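Working beside the robot at Zodton
24 Mar 2018

Lamader began using a humanoid robot at its Zodton hall this year. The company employs 46 people there, and most of them had never shared a floor with a machine that has hands. The gallery follows the work on the floor and what it has changed for staff.
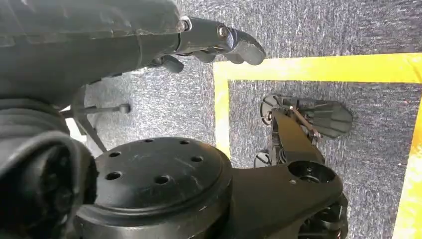 Yellow tape on the carpet, with the robot's foot inside it.

The tape came first. Floor staff used to walk wherever they liked between the stands. Now they learn the taped areas on day one, and anyone who needs to cross one tells the operator before stepping in. Two jobs were rewritten to include watching the arms while they move.

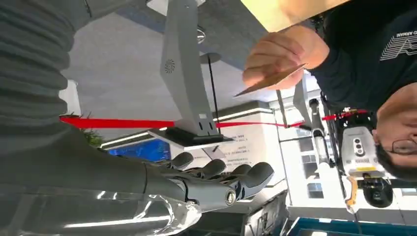
A card is held out toward the robot's fingers.

Handing things over takes some practice. People tend to let go too early or push the card at the hand, so new staff get an hour with an operator before they try it on their own. The older crew say they talk less during a shift — they are watching the fingers.

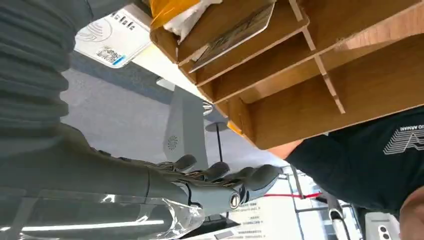

Urmas Bite
Floor operations writer, Lamader

Shelves are the next step. Restocking has always been done by hand at Zodton, and Arūnas Org, who runs the floor team, wants it to stay that way until the robot's reach has been checked at each compartment. No hours have been cut so far. The rota for April has one more operator on it and the same number of floor staff.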